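Jukisora, 2 Oct 2018

Je note ici ma visite à la coopérative Perkell, qui ouvrait ses portes au public pour la première fois depuis le mois de mai. Je suis arrivée de Dotimberg avec le petit train, et j'ai marché jusqu'à l'ancien moulin par la route du canal. Le chemin est bien indiqué, sauf après le pont, où il faut prendre à gauche.

## Le moulin et le séchage

La visite était conduite par Jasmina Hodžić, responsable du séchage. Elle parle vite, mais elle répète volontiers quand on lui demande. La coopérative travaille le riz rond de la vallée de Quezada et les petits pois des jardins voisins. Le riz arrive encore dans son enveloppe, il passe dans le séchoir, puis dans une machine à décortiquer qui fait un bruit très fort. On nous a donné des bouchons pour les oreilles — les miens étaient trop grands et je les ai tenus avec les doigts.

Un sac plein pèse 530 kilos et reste suspendu à un crochet pendant qu'on le ferme. J'ai demandé combien de sacs partent chaque année, et Mme Hodžić a répondu 700 pour une bonne récolte. L'an dernier, il y en avait moins, à cause de la pluie au moment de couper.

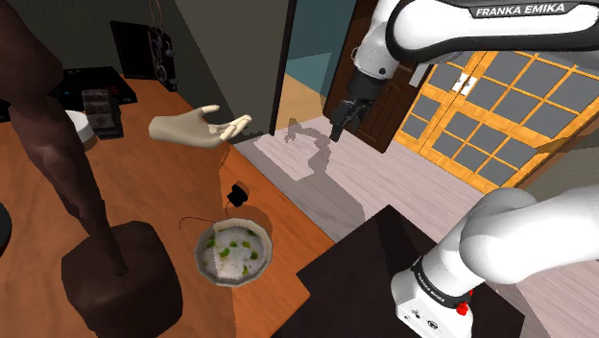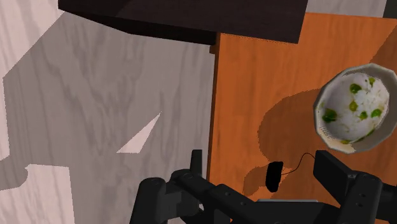 *Le riz aux petits pois, dans un bol blanc (deuxième image).*

## Le repas

À midi, on mange le riz de la maison. La recette est simple : un oignon fondu dans le beurre, le riz, du bouillon en quatre fois, et les petits pois seulement à la fin, pour qu'ils gardent leur couleur. J'ai trouvé le goût un peu doux et j'ai ajouté du poivre. Mon voisin de table, un retraité du chemin de fer, préférait la version avec du citron que faisait sa mère. Nous avons discuté de cela assez longtemps.

L'après-midi, il y avait encore deux ateliers : le tri des grains à la main et la lecture des étiquettes. J'ai choisi le tri. C'est un travail qui fatigue les yeux, et je confondais toujours les grains cassés avec les grains courts.

## Renseignements pratiques

L'entrée est gratuite, le repas se paie sur place, en espèces. Il faut des chaussures fermées pour entrer dans la salle des machines. La boutique vend le riz en petits paquets de toile — j'en ai pris deux, un pour ma sœur. Le dernier train pour Dotimberg part tôt, il vaut mieux regarder l'horaire affiché à la gare avant de monter au moulin.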